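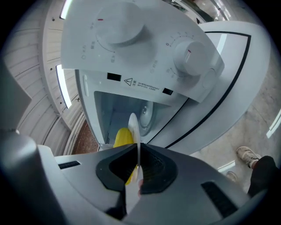
A white microwave oven with its door open and the interior lit.

The bindery at Gadside occupies the upper floor of a former grain store, and its work begins early. By eight o'clock the presses are in use and the first sheets of the day have been laid out for folding. Since January, the workshop has also served as the home of a two-year course in bookbinding and paper repair, offered jointly with the Lebrun Foundation and open to applicants with no previous training.

The course is directed by Huguette Pichon, who trained as a paper conservator before turning to teaching. She admitted six students to the first class from 112 applications. Candidates were asked to submit a single folded and sewn booklet, made at home with whatever materials they had.

"We looked at the sewing before we looked at anything else," Pichon said. "A person who has unpicked a bad stitch and done it again has already learned a good deal."

Students spend their opening term on paper alone. They learn to find the grain, to tear along a damp line, and to prepare wheat starch paste to several strengths. Leather is not introduced until the second year. Raphaël Riviere, who teaches finishing and gold tooling, acknowledges that some students find the wait difficult, but he has resisted requests to move his classes forward.

Much of the practical work is drawn from the Donditz collection, a private library of 1,608 volumes placed on long-term loan with the workshop. Most are trade bindings of modest value, among them hymnals, school atlases, and account books. Each student is assigned a shelf and is expected to write a condition report for every volume on it before proposing any treatment. Forty of the books have been repaired to date, and their reports are kept in the reading room for visitors to consult.

Noémie Collet, a first-year student, has spent several weeks on an atlas with a detached spine. Her first proposal called for a full rebinding. After discussion with her tutors, she chose to keep the original boards and reattach them with a strip of linen.

"The new cover would have been handsome," she said. "It would also have been mine, and the atlas had a cover already."

The foundation has confirmed funding through the end of the second year. Renu Saxena, its program officer for crafts, said that a decision on a further class would follow an outside review led by the printmaker Shireen Mabaso. Applications, if the course is renewed, will again be made by post to the workshop at Gadside.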